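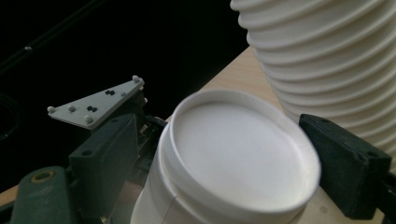
Last updated: April

Kimaro Ridge Trails: Frequently Asked Questions

Which trails does this page cover?

All of the marked trails on Kimaro Ridge: the Paltitar Loop, the Welotitz Trail and the short path to Ondulska Overlook. The old logging road on the north side belongs to a private owner and is not part of the system.

How long is the Paltitar Loop?

Six miles if you start and end at the lower parking lot. The first mile climbs steadily through oak and hickory. After the footbridge it levels out and follows the creek for a while, then climbs again to the ridge. Total climb is 600 feet. Most people take three hours with a stop for lunch.

Which direction should I hike it?

Either way works. Counterclockwise puts the steep, rocky part on the way up, and most people with bad knees prefer that. Clockwise gives you a gentler start and a rough last mile. The blue blazes are painted on both sides of the trees.

Is there something shorter for kids?

Take the path to Ondulska Overlook from the upper lot. It is just under a mile each way and has only one steep section, with log steps. The overlook has a low stone wall but no railing, so keep small children close.

How high is the overlook?

The marker on the rock says 2,000 feet. On a clear morning you can see the reservoir to the south. By midsummer the trees on the left side fill in and block part of the view.

Where do I park?

The lower lot is on the county road just past the church. It has 17 spaces and fills up by 9 a.m. in October. The upper lot is larger but the gravel road to it is rutted, and low cars sometimes scrape near the second bend. Do not park on the shoulder of the county road. The sheriff's office does tow.

Is there a fee?

No. There is a donation box at the lower trailhead. Money from the box goes toward gravel and signs.

What are the hours?

Sunrise to sunset all year. The gate to the upper lot is locked at 8 p.m. in summer and 5 p.m. in winter. If your car is behind the gate after it is locked, it stays there until morning.

Are dogs allowed?

Yes, on a leash of six feet or less. There are bag dispensers at both lots. Please carry the bags out with you. Bags left beside the trail "for the way back" are the complaint we get most often.

Can I ride a bike or a horse?

Bikes are allowed on the Welotitz Trail only. Horses are not allowed on any trail. The footbridge on the Paltitar Loop was built for foot traffic and will not hold a horse.

Is there drinking water?

There is a spigot at the lower lot, turned off from November through March. There is no water at the upper lot. Creek water has to be filtered or boiled.

Are there restrooms?

One vault toilet at the lower lot. It is open all year. Bring hand sanitizer.

Will my phone work?

Service is fair on the ridge and poor along the creek. Download or print the map before you leave home. Paper maps are usually in the box at the lower trailhead, but it does run out on busy weekends.

What do the numbers on the posts mean?

They are location markers. The posts run from the lower lot up the ridge, and the last one, at the overlook, is number 118. If you call for help, give the number on the nearest post. Numbers are skipped in places where the trail was moved, so a gap does not mean you missed a turn.

Can I camp overnight?

No. Camping and fires are not allowed anywhere on the ridge. The nearest public campground is across the reservoir.

Is hunting allowed nearby?

Not on Kimaro Ridge, but it is allowed on land to the north and west. Wear orange on the Welotitz Trail during deer season.

Does the trail ever close?

The creek section of the Paltitar Loop closes when water is over the stepping stones below post 42. A chain goes up at both ends. You can still hike out and back to the ridge from either lot.

I found a tree down. Who do I tell?

Leave a note in the box at the lower trailhead with the nearest post number, the size of the trunk, and whether people can get around it. Josphat Mrema schedules the trail crew. Small trees are usually cleared within a week. Large ones take longer.

Can I bring a school group or a club?

Groups of more than 12 need to sign up ahead of time so that two do not arrive at once. Ask for Rehema Laizer, who keeps the group calendar. Buses can turn around in the lower lot but not in the upper one.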